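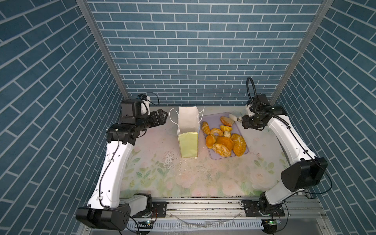

Unit 6: Pattern, Finish and Wear

Interior Surfaces, Patgate School of Design
Instructor: Morag Leckie
Handout revised May 10, 2024

1. Purpose of the unit

Students are expected to choose a surface for a stated use and to defend the choice in writing. The unit follows the January lectures on color and assumes that the reading from Huenchumán, chapters 1 through 3, has been completed.

2. Terms

Motif: the single figure from which a pattern is built, such as a flower or a brick.
Repeat: the distance between one appearance of the motif and the next, measured along the length of the material.
Ground: the plain area on which the motif is printed or woven.
Match: the way in which adjoining widths meet. A straight match continues across the seam at the same height. A drop match continues at a lower point, commonly half the repeat.

3. Scale and direction

A large motif needs an uninterrupted area at least twice the length of its repeat. Where that area is not available, a smaller motif should be selected. Patterns with strong horizontal lines, including printed brick and plank, show any error in leveling. The first width must be hung to a plumb line and never to the corner of the room, as few corners are true.

Floral patterns are more forgiving of small errors. They may be one-way, with all stems pointing up, or tossed, with stems pointing in several directions. One-way designs produce more waste in cutting.

4. Metal and plastic finishes

Polished metal shows scratches clearly under side lighting. A brushed finish hides light wear if cleaning follows the grain. Plastic parts should be assessed separately, as pale colors may yellow near a window.
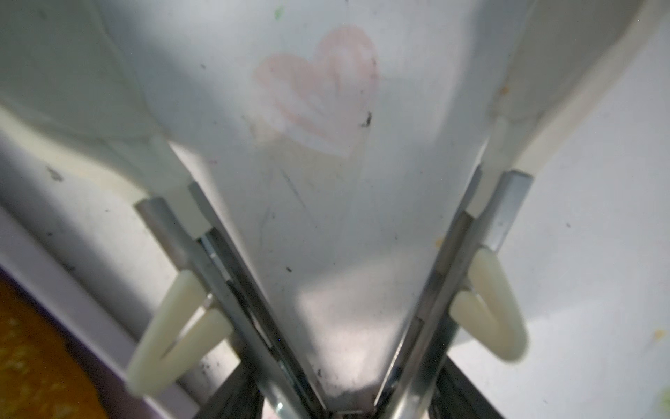
Figure 2. Scuffs and fine scratches on metal; cream-colored plastic clips.

5. Testing for wear

The Laster sample cards are kept in the Dudlow Reading Room. Each card gives the number of rub cycles the material withstood before visible change. For the purposes of this course, a covering rated below 3,000 cycles is unsuitable for a dining table. 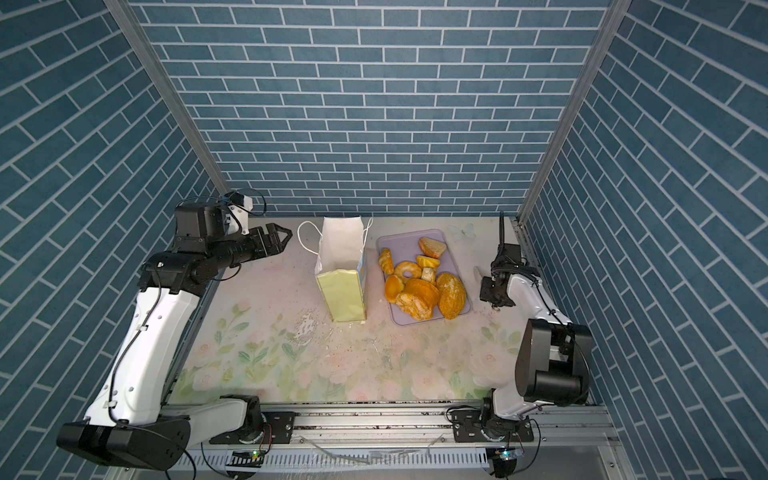 A rating describes rubbing only. It gives no information on staining, heat or fading, and students who cite a rating in support of a claim about any of these will lose marks.

6. Written assignment

Select one room open to the public. Submit a schedule listing each surface, its finish, and its match where a pattern is present. The schedule is graded out of 100. Samples borrowed from Dudlow must be returned before the schedule is submitted.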